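Zendus Community Grants – where we've got to with the Undport oral history project

Hello again to everyone at the Zendus grants desk! You asked for a mid-year update on the recordings and I'm going to try to keep it shorter than my last one (sorry about that). The quick version is that we're on schedule with the interviews, behind on transcripts, and a little under budget, mostly because the church hall let us have the small room for free through February.

When I wrote the application I said we'd collect memories from people who worked on the Undport ferry before the bridge opened. What I didn't expect was how many families would turn up with shoeboxes. We've now cataloged 312 items – ticket stubs, crew lists, menus from the upstairs tearoom, a whole run of handwritten tide notes – and there are more waiting on the shelf behind my desk.
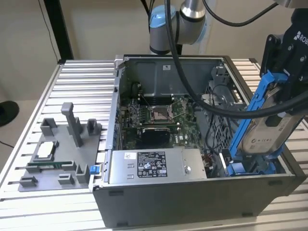

Zorica Leka
Project Coordinator, Undport Ferry Memories

Interviews first. The early ones were a bit stiff, and that was my fault for sending out a list of questions ahead of time. People came in with their answers prepared and read them to me! So I dropped the list and now I just put a map of the river on the table and ask where they used to get on. That gets everybody going, and I've had to learn to stop talking and let the quiet bits run. One former deckhand spent most of an hour on a single foggy crossing, and it's the best thing we have.

The recordings come to 2483 minutes so far. I'd promised you full transcripts of everything by summer and I don't think we'll make it. The accents are strong, there's plenty of ferry slang that none of us knew (a "wet penny" was a passenger who paid on the far side), and each tape needs a second listen from somebody who grew up here. My suggestion is that we do full transcripts for the longest interviews and good summaries with time marks for the others. Let me know if you can live with that.

Demus, the print shop on Mill Street, has quoted us for the booklet. We're planning on 1000 copies, same size as a ferry timetable so it fits in a coat pocket, with a fold-out map in the middle. The map was going to be in two colors but the quote came in kinder than I feared, so we may stretch to full color if you don't mind us moving a little over from the travel line. I've hardly spent anything on travel – most people would much rather come to us and have a cup of tea.

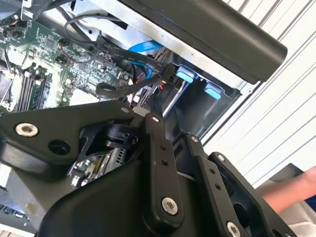 Inside an open desktop computer case.

The listening afternoon was a treat. We held it at Vương, the noodle place by the old landing, and they let us have the back tables from two o'clock on a Friday. I played short clips and people shouted out names when they recognized a voice. Two sisters who had both worked in the tearoom disagreed loudly about the price of a scone and I wish I'd had the recorder running for it. I'd like to do another one before the booklet goes to print, partly to check facts and partly for the fun of it.

Still to do: the last group of interviews (mainly the boatyard side), permission forms for the family photos, and picking a title, which is going badly. Suggestions welcome!

Spending sheet to follow separately, once the hall has sent me their March bill.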